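Skip to message
Print this message | E-mail this message to a friend

We use cookies to keep you logged in to the list archive. By carrying on you accept them. OK | More info

Wivesska Packers & Repairers list
Subject: Re: Boxing up power supplies – dividers or bubble?

Sorry for slow reply, been flat out since lunch and the courier comes at four. Will do this in bits.

Quoting the original so it makes sense to people on digest:

> Hi all,
>
> We've been asked to send out a batch of tested PSUs to the
> schools program, 50 to start with and maybe up to 500 over the
> year if the first lot arrive in one piece. Until now we've only
> ever posted them in ones and twos, each in its own carton with
> bubble wrap, and it takes ages and fills the ute with air.
>
> Has anyone used the cartons with cardboard partitions? I've got
> a stack of old Gwilliam ones out the back that look the right
> size. Some are a bit chewed along the top. Do I bin those or can
> they be used?
>
> Also what do you do with the cables? The fixed ones are driving
> me up the wall. Every time I close a box there's a loop of
> something sticking out the top.
>
> And do you pack flat or on end? I've had both answers from two
> people in the same shed.
>
> Cheers, and thanks for the tips on the label printer, all sorted.

Right. In order, more or less.

Partitions: yes. We moved over to them in January and I wouldn't go back. Bubble is fine for one unit. For a bench full of them you spend the whole arvo hunting for the end of the tape. With a divided carton you drop the unit in, deal with the cable, next. The partitions stop metal rubbing on metal, and that was most of our damage. Scratched cases, dinged corners, a couple of grilles pushed in so the fan ticked. Nothing that killed a unit but it looks terrible when somebody opens the box, and they ring you.

Chewed tops: depends. If it's only the top edge that's gone furry, keep them for moving stuff round the shed. Bench to shelf, shelf to test, that kind of thing. We've got cartons that look like the dog's had them and they do that job all day. For the post, no. Flaps have to close and hold tape, and the dividers have to stand up on their own. Push down on the side of a partition with your thumb. If it folds, out it goes. Recycling, not the "might be handy" pile, we had one of those and it ate the whole back wall.

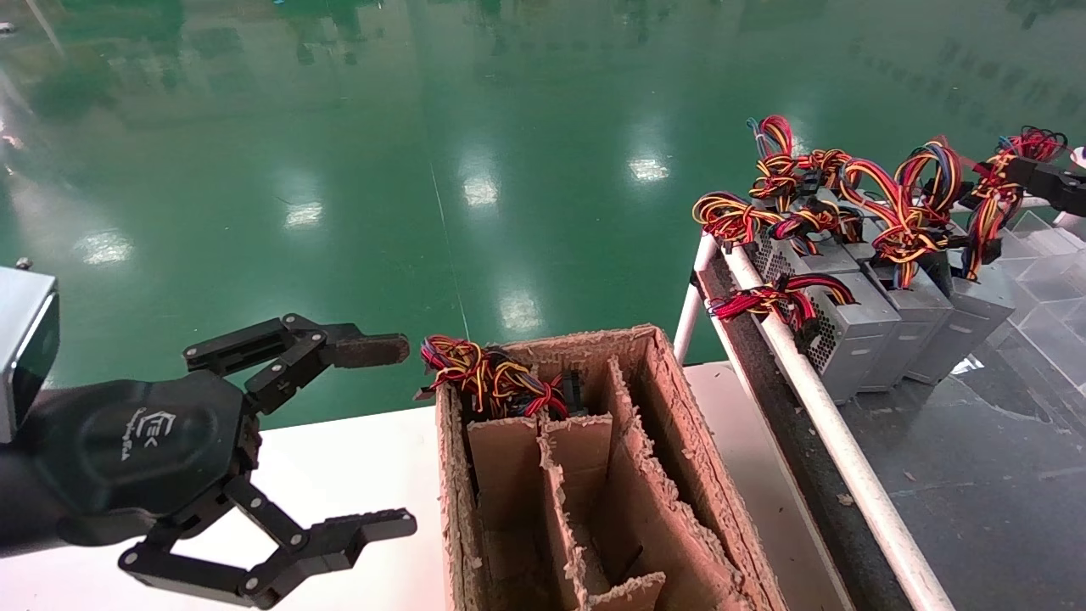

Cables. This is the bit that'll make you swear. Fixed harness on a PSU has a mind of it's own, especially the fat main one, and if you put the unit in first and stuff the wires down after they just come back up at you. What works for us:

Fold the bundle back on itself before the unit goes anywhere near the box. Long folds, not a coil. A coil wants to be a circle and your compartment is a rectangle.

One rubber band or a velcro tie round the middle. Not cable ties, some poor teacher's going to go at it with scissors and nick the insulation.

Plugs pointing down into the fold so they don't catch on the next divider. The big connector goes in last and on the side away from the grille.

Then the whole lot goes in together, unit and cable as one lump. Should sit below the top of the partition. If it doesn't, take it out and fold it again, don't lean on the flaps. I know. I've leaned on the flaps.

If you get modular ones – lucky you – cables come off and go in a zip bag, one bag per unit, taped to the unit. TAPED TO IT. We did a run with all the bags in one separate carton and that carton went to the wrong town. Cables between brands aren't safe to swap even when the plug fits, so we couldn't just send spares from the drawer. Whole lot had to wait.

Flat or on end: both your people are half right. Post we go on end, in narrow compartments, grille facing the divider. You get more in and the case is stiffer that way up. On the shelf or waiting on the line we leave them however they land, so long as nothing is stacked on a fan. If the carton's going on a pallet under other cartons then flat might be better, but honestly I'd just not put it under other cartons. Write TOP on it in texta. They'll ignore it but you'll feel better.

Weight!! Meant to put this first. A divided carton full of these is heavier than it looks. Ours got to the point where one of us could get it off the bench but not down to the floor without doing something silly. We leave 2 compartments empty in the big size now, opposite corners, and stuff them with scrunched paper so nothing leans. Less per box, more boxes, but nobody's back has gone since. Check what your courier's limit is too, ours will knock it back at the door.

Size of compartment matters more than you'd think. Want it snug enough that the unit can't tip but you can still get your fingers down to lift it. If it's loose, fold a strip of scrap card in half and slide it down the side. Those chewed Gwilliam ones, cut the good walls up for that. Gives them a second life.

Order of work, for what it's worth, ours goes:

- line them up after testing, all same way round
- wipe the case, quick look through the grille for fluff
- sticker on the end that'll face up
- fold and band the cable
- into the carton from the back row forward, so you aren't reaching over full ones
- tick sheet, lid, tape, texta

Back row first sounds fussy. Try it the other way and you'll catch your sleeve on a harness and pull the lot up.

Labels – you want the sticker where it can be read without lifting the unit. We had them all on the side for months. Every time somebody asked which one was the Seltia we had to pull out half a box. Now it's on the end. Took one person ten minutes to think of and the rest of us a year to agree.

On buying new cartons: Tamo do a flat-packed one with the partitions seperate, slot together yourself. Good board, annoying to put together, do a stack of them the evening before with the radio on. Ask for the taller insert. The short one is fine for a bare unit but leaves the wires poking up, so I suspect that's half of what's been happening to you.

Anti-static bags, someone will ask. We don't for a closed metal case PSU. Loose boards yes, always. Happy to be told off about this by people who know more.

Haven't covered what to do with the duds coming back. We use the same cartons with a big red D on the side, and they do NOT go on the same bench as the good ones, ever. Long story. Will write that up another time if anyone wants it.

For your first 50 I'd do one carton, post it to yourself or a mate across town, and open it up before you send the rest. Costs a bit. Cheaper than doing them twice.

Van's here, got to go. If you want the cutting sizes for the filler strips yell out and I'll measure up tonight.

Print this message | E-mail this message to a friend

Get the list digest in your inbox once a month. Sign up | No thanks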